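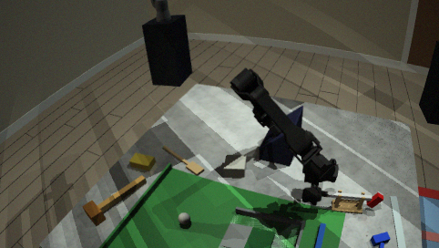
Keeping Hand Tools in Good Order

Most hand tools fail slowly. A handle loosens, an edge goes dull, rust starts under the dust, and one day the tool is no good for the job it was bought for. A little regular care prevents nearly all of it. The tips on this page cover hammers, chisels, saws, screwdrivers, pliers and the usual garden tools that end up in the same shed.

Last updated 5/1/24

Loose hammer heads

Check the head before you use any hammer that has been sitting for a while. Hold the handle, push the head sideways with your thumb, and look for movement where the wood meets the metal. If it moves at all, put the hammer aside until it is fixed.

A wooden handle usually loosens when the wood dries out. Soaking the head in a bucket of water will tighten it for a day or two, but the wood shrinks again and the fit ends up worse than before. Use boiled linseed oil instead. Stand the hammer head down in a shallow pan with enough oil to cover the end of the handle, and leave it overnight. Wipe it off in the morning.

If the oil does not do it, the wedge needs attention. Tap the butt of the handle on a solid surface to seat the head, then drive the old wedge in farther with a punch. If the old wedge is already flush, add a small steel one at an angle to it. Hardware stores sell these in packs for very little money.

A cracked handle is not worth gluing. Replace it.

Mallets

A wooden mallet should live indoors if you can manage it. Heat and dry air cause checks in the face, which are small at first and then suddenly not small. Rub the end grain with paste wax twice a year. Rubber mallets need nothing except washing with dish soap when the face gets slick. A black rubber mallet will mark light wood, so slip an old sock over the head or buy a white one.

Chisels and plane irons

A chisel should be sharpened before it feels dull. If you have to push harder than you did last week, it is time.

1. Flatten the back first. You only need to do this once in the life of the tool, and only the inch nearest the edge matters.

2. Work the bevel on a 1,000 grit stone until you can feel a small burr all the way across the back. Keep the stone wet if it is a water stone, or oiled if it is an oil stone. Do not switch from one to the other on the same stone.

3. Move to a finer stone and take 4 or five light strokes. Turn the chisel over and lay it flat to remove the burr.

4. Finish on a piece of leather glued to a scrap board. Pull the chisel away from the edge, never toward it.

A honing guide is a help for beginners and nothing to be embarrassed about. I used a Dukenitz guide for years and still get it out for narrow chisels, which tend to rock on the stone.

Store chisels with the edges covered. A strip of cardboard folded over and taped will do. Leather rolls look nice but hold moisture, and I have found rust on good steel after one damp September in a canvas and leather roll.

Handsaws

Clean pitch off the blade with mineral spirits and a nylon pad. Work from the back of the saw toward the teeth and keep your fingers clear. For light rust, use fine steel wool and a few drops of oil.

Wax makes more difference than most people expect. Rub a plain candle stub along both sides of the blade and the saw will run more easily in damp lumber.

Modern saws with hardened teeth cannot be filed. If the tips of the teeth look blue or nearly black, they are hardened, and when the saw is dull you will need a new one. Cut the old blade up with tin snips for scrapers.

Screwdrivers

A flat screwdriver with rounded corners will slip and ruin the slot. Square it up with a fine file, holding the file straight across the tip. Go slowly, and stay away from the bench grinder, where it is easy to overheat the tip and soften it.

Phillips tips cannot really be restored. When the driver starts to climb out of good screws, throw it away or keep it for opening paint cans.

Pliers and cutters

Stiff pliers are usually just dirty. Put penetrating oil in the joint, work the handles back and forth, wipe away the brown sludge and repeat until it comes out clear. Then add one drop of light machine oil. Pliers that live near salt water or in a truck bed need this every couple of months.

Do not cut hardened wire or nails with side cutters. It leaves a notch, and after that they will not cut thin wire cleanly.

Garden tools

Knock the dirt off shovels and hoes before it dries. A five-gallon bucket of sand is handy for this - plunge the blade in a few times and it comes out clean. Some people mix used motor oil into the sand. I don't, as it ends up in the flower beds.

Sand rough handles with 120 grit paper and wipe them down with boiled linseed oil. Let the oil soak in for 20 minutes and take off whatever is left on the surface.

Linseed oil rags can catch fire by themselves when they are wadded up. Spread them flat outdoors on concrete until they are stiff, or put them in a metal can filled with water and close the lid.

Storage

Rust comes from damp air more than from rain. A small bag of silica gel in each closed drawer helps, and the bags from shoe boxes work fine once they have been dried in a low oven. Concrete floors give off moisture, so keep toolboxes up on a couple of boards.

Racks and pegs are better than drawers for anything you use every week. You can see what is missing, and the tools do not bang into each other. Set pegs at a slight upward slope so things stay put when a door slams. Put the heavy items at waist height and leave the top row for light ones.

Rust that has already started

For small parts, soak them in white vinegar overnight, scrub with an old toothbrush, and rinse in water with a spoonful of baking soda. Dry them right away with a hair dryer and oil them. Do not leave anything in vinegar for a week. The acid keeps working after the rust is gone and will pit the steel.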